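Fitting the Dumell Reversing Camera and Mirror Display

Section 2: Power, cable run and first switch-on

Hi again, Nayeli Tovar here. If you followed Section 1, you've got the Trodari bracket on your tailgate and the camera sitting in it with the lens pointing down a touch. Now for the part I like best (I know, I'm strange): getting the cable through the car and the power on!

Before you start

Park on flat ground, handbrake on, key out. You'll want a trim tool, a small Phillips screwdriver, a test light, cloth tape and the bag of clips that came in the Dumell box. The long cable comes coiled with a paper band around it. Leave the band on until step 3 or you'll be untangling it all afternoon, like I was the first time.

CAUTION: Disconnect the negative battery cable before you touch any wiring. If your car has a coded radio, find the code first.

Running the cable

1. Pop off the inside tailgate panel. Start at a bottom corner and work along slowly. On older cars the clips get brittle, so have a few spares.

2. Feed the camera plug through the rubber boot between the tailgate and the body. A little dish soap on the plug helps a lot.

3. Take the band off the cable and lay it along the headliner edge, passenger side, all the way to the front. Tuck it in with your fingertips. Don't use a screwdriver here, it will go straight through the fabric.

4. Bring the cable down the front pillar.

CAUTION: If there's a curtain airbag in that pillar, the cable must go behind it and never across the front. If you can't see a clear path, stop and let a shop do this bit.
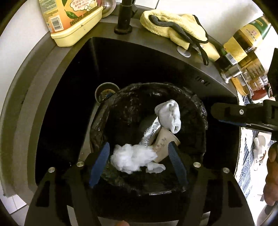 5. Find the reverse light wire. Reconnect the battery for this one, turn the ignition on without starting the engine, foot on the brake, and put the car in reverse. The wire that lights your tester is the one you want. Once you've found it, come out of reverse, ignition off, battery off again. By now you'll have a pile of tape ends and cable ties, and I like to keep a bin with a bag folded over the rim right next to me, the sort that fills up with tissues and a paper cup, so no scraps end up under the seat rails.

6. Join the red trigger lead to that wire with the blue tap connector. Squeeze until it clicks, then give it a gentle tug.

7. Screw the black lead to bare metal. Paint under the ring terminal is the most common reason for a flickering picture, so scrape a small patch clean.

Note: The Bhat fuse holder goes on the display's own power lead, as near to the fuse box as you can get it. Fit the 2 amp fuse from the kit and nothing bigger.

First switch-on

8. Reconnect the battery, turn the ignition on and select reverse. The display should wake up by itself and show the view behind you.

9. If the picture is the wrong way around, hold MENU, pick Mirror and press OK. If the screen stays blue, the camera plug isn't fully home. Line up the arrows and push again.

10. Set the brightness while it's daylight, then check it after dark. I run mine at the lowest setting at night.

Don't clip the trim back until you're happy with all of this! Once you are, go on to Section 3, where we'll set the guide lines using the Flondon floor mat.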